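反光桌面、易拉罐,还有我们迟到的那个结果

阅读时间:5分钟

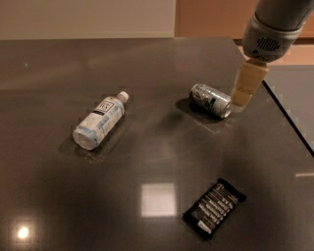 水瓶、易拉罐、零食棒,夹爪在罐子右端旁边。

这篇拖了好久。从去年十一月起就有朋友问我“你们那个抓罐子的事到底怎么样了”,我每次都说快了快了,结果一直到2022年3月才把数据理完。先说结论:有用!但有用的地方跟我一开始想的不太一样,所以还是慢慢讲吧。

背景是这样,我们组一直在用一套叫Karnusitz的抓取策略,输入就是头部相机的画面,输出是夹爪下一步往哪走。在哑光桌面上它很乖,换到这种亮得能照见顶灯的深色桌子就开始犯傻。最典型的毛病是盯着灯的倒影过去,夹爪一本正经地往一块白光上伸,我第一次看到笑得差点把咖啡洒了。第二典型的是倒着放的罐子:罐身下面有影子,还有一层淡淡的倒影,模型估出来的高度就会偏低,夹爪直接顶到桌面上,咚的一声,听着特别心疼。

一开始大家的思路都是“加数据”。我也加了,在反光桌上又录了400条示范,重新训了一遍。好了一点点,但是很贵(录示范的人是我,手腕可以作证)。而且桌子挪个位置,灯的倒影跑到别处去,它又不认识了。

后来是Rocío Acuña在组会上随口说了一句:既然倒影会随着视角动,物体不会,那你让头稍微动一下不就行了?我当时的反应是,这也太简单了吧。回去翻了翻记录,发现我们的头部在整个抓取过程里居然是锁死的,因为最早搭系统的时候嫌它晃,就写死了一个角度,后来再也没有人去改。

于是就有了现在这个方法,我们内部叫它Horncombe(别问,是从一张旧地图上随便挑的地名)。做法是下手之前让头部左右各偏一个很小的角度,拿到三帧,把三帧的特征按桌面的平面对齐。真正在桌面上的花纹、污渍会对得很齐,灯的倒影会错开,有高度的物体也会错开,不过错开的方向和倒影正好相反。网络只要学会看这个差就够了,不用再去背“白色方块等于灯”。对齐这一步本身没有要学的参数,就是一个单应变换,代码短得有点不好意思贴出来。

测试用的东西都很普通,躺着的瓶子、罐子、包装袋一类的,随便往桌上一摆,每次指定抓其中一个。两种策略交替着跑,免得上午灯光好就让一边占了便宜。旧策略和新策略各跑了676次,失败次数从171降到了19。我看到19的时候第一反应是脚本写错了,又从头核了一遍录像,没错。

分开看更有意思。罐子的提升最大,几乎全是因为高度估准了,不再顶桌子。深色包装的零食棒提升也不小,它以前很容易跟黑桌面糊成一团。透明瓶子嘛……进步有,但剩下的失败大部分都在它身上。透明塑料会把背后的桌面折射过来,三帧之间错开的样子乱七八糟的,既不像物体也不像倒影。这个我现在没有好办法,试过单独给标签区域加权,没标签的那一面朝上时就白搭。

还有几个坑,给想复现的朋友:

头动完要等它停稳再取帧。我们一开始没等,画面有一点点糊,对齐以后到处都是假的错位,我为这个查了整整两天。

桌面平面要重新标定。我偷懒用了Gumbridge那张旧桌子的标定结果,高度差了一截,抓出来全是偏的。

偏头的角度不是越大越好。角度一大,手臂会挡住靠边的物体,尤其是夹爪已经伸到旁边的时候,等于白看。

也有人问我为什么不直接上深度相机。我们试过啊!Goossens那边借给我们一台,在这张桌子上深度图全是洞,罐子的金属端面更是一片空白。不是说深度相机不好,换张桌子它可能赢得很轻松,只是在这种表面上,多看两眼彩色图反而更省事。

每次抓取会慢一点,主要慢在等头停稳。我觉得能接受,组里做搬运任务的同学觉得不能,我们已经为此吵过两轮了。下一步想试试边伸手边偏头,把等待的时间藏进去,不过那样手臂自己也会进画面,遮挡得重新处理。代码还在清理,注释里有太多我半夜写的牢骚,删干净了再放出来。瓶子那部分如果有谁做过透明物体,真的很想听听你们是怎么弄的,留言就行,我都会看。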